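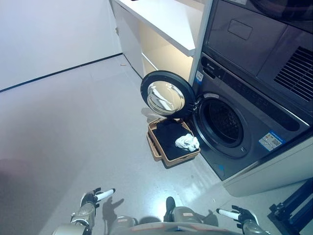 The washer with its door open, and the dryer on top.

December 19, 2021

We have been in the apartment on Cunico Street since July, and I have now paid enough utility bills to say something about what it costs to live here. A few people asked after my last post about moving out of the house. I'll stick to the things I got wrong, because the things I got right were mostly luck.

The first mistake was the deposit. I had set aside money for first month and last month, and I thought the security deposit would be the same as the last month. They are separate here. The total due at signing was $2,470 more than I had in the checking account, and I had to move it over from savings while the leasing agent waited. She was polite about it. The transfer took two days to clear and we got the keys two days late, so the movers had to be rescheduled. The movers charged $300 for that. It was in the contract and I had initialed the page.

The second mistake was furniture. I measured the living room when we came to see the place, but I did not measure the stairwell. We are on the third floor and the stairs turn twice. The big couch from the old house went up one flight and came back down. Edgardo Mercado, who I used to work with, took it for his basement, and we bought a smaller one from Zaki, the secondhand place near the bus station. It is a loveseat, really. It seats two people if neither of them wants to lie down. I have gotten used to it.

The bookcases fit. The dining table fit with the legs off. The bed frame went up in pieces and two of the bolts are still missing, so I used what I had in the toolbox and it has held so far.

Heat is the bill I watch. The old house had gas and I never looked at the thermostat much. Everything in the apartment is electric. The first cold month came in a lot higher than I planned for, and after that I set it to 67 during the day and lower at night. My wife wears a sweater and I put weather strip along the bottom of the balcony door. The strip made more difference than I thought it would. You could feel the draft on your ankles before.

Laundry was not a mistake. I had a rule that I would not sign for a place with coin machines in the basement, and I turned down two cheaper apartments over it. I did that for years in my twenties and I don't want to carry baskets down stairs anymore. We run it after nine at night, when the electric rate drops. Check whether your utility has an evening rate. Ours does, but you have to call and ask to be put on it. I didn't know until Yasmine El Fassi on the second floor mentioned it in the mail room. I called the next morning and it started with the following bill.

Internet was simple. The building is wired for Skokex and nobody else, so there was no choosing. It works fine. The installer was in and out in under an hour.

Parking I am still sorting out. We have one space and two cars. The street is free but they plow it, and when they plow you have until seven in the morning to move. I have been ticketed once. The garage at the Grallent building rents spaces by the month and I am number 13 on the list. If that doesn't come through by spring we will probably sell the older car. It needs brakes anyway.

I don't miss the yard. I miss the garage, mainly for the workbench. I set up a folding table in the second bedroom and I can do small repairs on that, but not anything that makes dust.

Next time I'll go over the storage unit, and what we ended up throwing out of it.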